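Mon 14 April

Bay 2 fit-out, wall controls and paint

Walked the bay with Keith before the benches go back in. Paint is on all four walls, the pale beige-gray from Pranel. Coverage is even except over the conduit chase by the door, where the filler was sanded too hard and the old surface shows at a low angle. Hala will skim that strip again. Leave the masking on the door trim until she has finished.

Stop circuit. Continuity checked from the panel to each wall station with the supply isolated and tagged. Loop resistance is steady with the buttons out and open with any one of them held in. The run to the far station is the longest, pulled through the ceiling tray in one length with no joints. Cable tags 127 and 208 had been swapped at the panel end. Corrected on the terminals and on the drawing. Keabetswe has the marked-up copy and will reissue it.

Mounting height came out 1,077 mm from finished floor to button center. The drawing says 1,050, but the lower fixing would have landed on the edge of the backing board. Clodagh accepted the change. Do not move the box to match the drawing.

Contact blocks are Asimix, normally closed, two per station. One arrived with a loose clamp screw. Retightened, pull test fine, but check the rest of that bag before using any for Bay 3. Part bin is 936, top shelf, left of the glands.

Wall station, after the cover went back on. Upper cover screws are in and seated. There is a grayish smudge on the wall to the left that will want a wipe or a dab of paint, plus a small dark speck higher up on the right. Neither is worth calling Pranel back for. 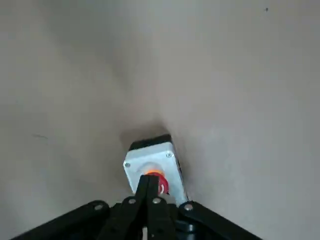

Wall station with red stop button pressed, white box with black top cap.

Still open:
Label for the station. Sorcha wants the same wording as Bay 1, black on yellow.
Sealant along the top of the box. Keith says leave it off indoors. I would rather have it, given the sprinkler pipe overhead. Ask Clodagh.
Function test with the supply live, every station in turn, reset at the panel between each. Needs two people.
Spare key for the panel. Last seen in August, on the Sundura lanyard.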